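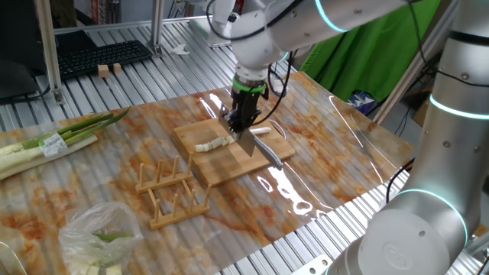 Scallion whites on the bamboo board, the knife held upright by its spine.

Scallions, Slowly: A Small Gallery
Text by Lucrezia Benedetti

I have never trusted the phrase "finely sliced." Recipe writers use it the way real estate agents use "cozy." So when Youssra Berrada asked me to put together a gallery on cutting green onions for the Skorunbridge kitchen pages, I said yes mostly so I could complain about it in public.

The white end is the part everybody claims to have mastered. It's firm, it's straight, it stays put, and most cooks still turn out a mix of coins and barrels and call the whole lot rings. The pieces by the blade here are little cylinders. I'd leave them that way for soup or a skillet. For a garnish I'd want them far thinner, and I'd want whoever wrote the recipe to say which one they meant.

A word about the board. It's a square of bamboo, and I've read a great deal about bamboo being kinder to knives than other woods. I've also read the opposite, usually from people selling other woods. My own bamboo board is from Adier and has lasted five years. The knife I use on it needs sharpening about as often as it ever did, so I have no findings to report.

Then there's the marble. You can get the look of a stone counter on a printed sheet now, rust-colored veins and all, and it wipes down fine. I'm less convinced by the shine. Under strong overhead lights a glossy surface throws white streaks right where you're trying to look at your work, and a matte one would cost you nothing but a bit of glamour.

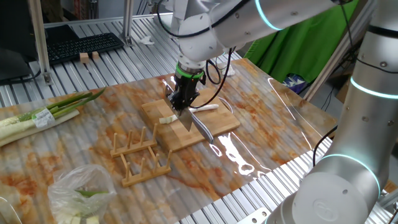

Elfriede Kofler, who taught me to cook and disagrees with me on most of it, cuts the whole bunch in one go and bags what she doesn't need. I gave that a fair trial in November. Chopped scallions in a plastic bag were good for two days in my refrigerator, and after that they smelled like the inside of a lunchbox. Whole ones, label still on, did much better. She says my refrigerator is the problem.

Her other rule is to keep the greens well away from the board until the whites are finished. I can't argue with that one. They fan out over everything if you let them, and they want a lighter cut anyway.

The peg racks are for plates, and they belong beside the sink. I'll hear no more about it. I know a certain kind of kitchen likes to have them out in front of the cutting board, and Lev Vakulenko has written to tell me it saves steps at serving time. Maybe it does. I tried it at home and spent the evening reaching over pegs.

Comments on the leek gallery are still open. The one on shallots will go up when Youssra and I agree on what "minced" means.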